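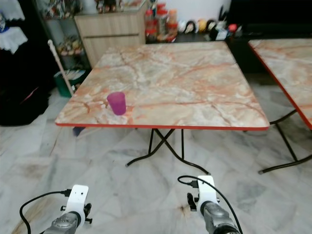 One purple cup, two arms, plenty of table.

I have now taught a robot to set a table, in the sense that I have sat with a controller in each hand and set it myself, very slowly, 205 times. The running total on my laptop says so. The target is 400, and Maricica Bucur, who wrote the task sheet, doesn't round down.

We're calling this one Millet – all our tasks get named after grains, and the good ones went early. Each take gets recorded and the model learns from whatever my hands did, including the part where I dither. Kimutai Lukumay watched a batch back in May and asked why the left arm always pauses before it goes for the cup. That's me, Kimutai. I'm thinking. 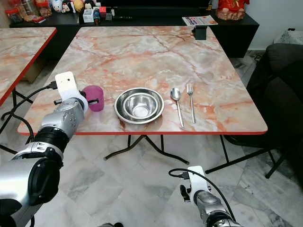
Left gripper at the cup, cutlery waiting its turn.

The cup is easy. The fork is a thin flat thing lying on a flat table, and I have come to resent it. My worst run was 39 takes thrown out because I'd picked up a habit of nudging the fork with a fingertip before grasping it, and Maricica didn't want the model picking it up too. Fair enough. I tried to stop and started doing it to the spoon.

My own dinner table, meanwhile, gets set by whoever is hungriest. Last night I caught myself lowering a glass at robot speed.

195 to go.

Filed under: Robots, Chores, Complaints
© Rindo Notes | Contact | Back to top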